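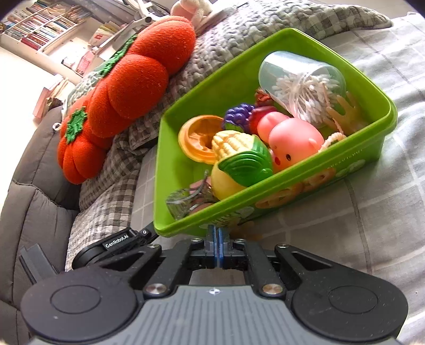
The case against the mixed box

Most advice on domestic storage begins with the container. Buy a set of matching boxes, the argument goes, and order will follow. I think this puts the steps in the wrong sequence. A box has a volume and an opening, and neither tells anyone what belongs in it.

The mixed box is the usual result. Toy fruit goes in first, then a rubber pig or two, then whatever was lying on the same surface when the clearing up was done. A tub of cotton swabs ends up beside a plastic corn cob. The floor is clear and the lid, if there is one, may even close. By the ordinary measure the room is tidy.

The cost appears at retrieval. Items in a deep box lie in layers, and anything in the lower layer can be reached only by disturbing the upper one. A child looking for the lemon will tip the box out, which takes a few seconds and undoes the whole of the previous evening's work. An adult looking for the swabs will do much the same with more care.

Dariusz Gajewski, with whom I have argued about this for years, holds that the mixed box is efficient. Putting away is done every day, he says, while any given object is wanted rarely, so the effort should be saved at the putting-away end. He is right for toys. A grape bunch and an apple have no fixed use and lose nothing by being found in a random order – finding them is part of the play.

Household goods are a different matter. Swabs are wanted for a purpose, usually in the bathroom, and they need to stay clean. An open-ended tub laid on its side will shed its contents if the box is knocked. The same applies to beads and to small cups, which travel to the bottom and stay there.

My own rule is to sort by user first and by size second. Anything an adult needs leaves the toy box before anything else is done. What remains can be mixed freely, provided the small pieces have a shallow tray of 4 or 5 centimetres. Two boxes filled to half their depth are also better than one filled to the brim, although they take up more shelf.

Dariusz objects to the shelf space. In a small flat that is a fair objection, and the tray can then sit on top of the box.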